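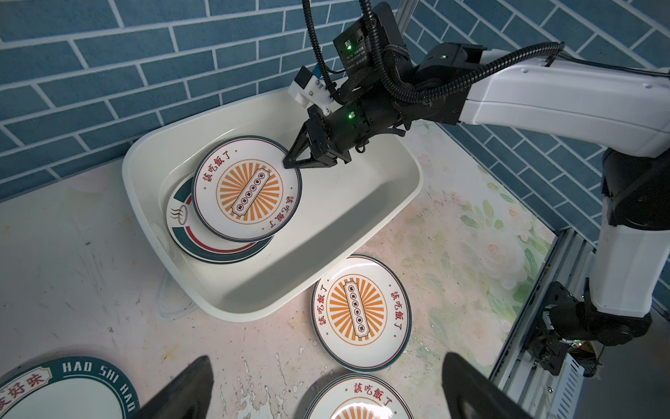

Nollorine plate handling: frequently asked questions

Last updated 04/05/2021. Maintained by Lucía Herrero and Demetrio Figueroa.

What does the method do?
Nollorine learns to move crockery between a basin and a table with two arms. The policy takes wrist camera images and joint positions as input and returns short sequences of joint targets for both arms.

Why plates?
A plate in a stack offers one good place to hold it, the rim, and the rim of its neighbour is often only millimetres away. Overlapping plates, such as the pair in the basin, are the hard case. The arm has to pinch the upper rim and lift without dragging the lower plate along.

Do printed patterns affect the result?
Yes. Our first model, trained on plain white plates, often placed the grasp point on a printed line. The present set includes busy designs, among them the orange sunburst with 該吃飯了 in red and a green-bordered plate lettered HAO SHI HAO. Grasp errors of this type fell once patterned plates were added in March.

How much training data was used?
900 demonstrations, recorded by teleoperation. Failed lifts were kept and labelled as such. Removing them made the policy slower to let go of a bad grip.

Is there any force sensing?
The policy does not use it. Grip width is taken from the finger motors, and a slip is inferred when the width changes during a lift.

How is a trial scored?
A trial counts as a success if the plate is set down flat, is released by the gripper and has not touched the floor. A second attempt at the same plate is allowed. A third is not.

What are the known limits?
Stacks of more than four plates are unreliable. Bowls have not been tested. Strong light on the inner wall of a white basin can hide a pale rim, and we have no fix for this yet.

How does Nollorine differ from Latska?
Latska plans each grasp from a depth map and then runs it without correction. Nollorine updates its targets six times a second.

Can I get the code?
The training code is on the Ternumen project page. The demonstrations will follow when labelling is complete.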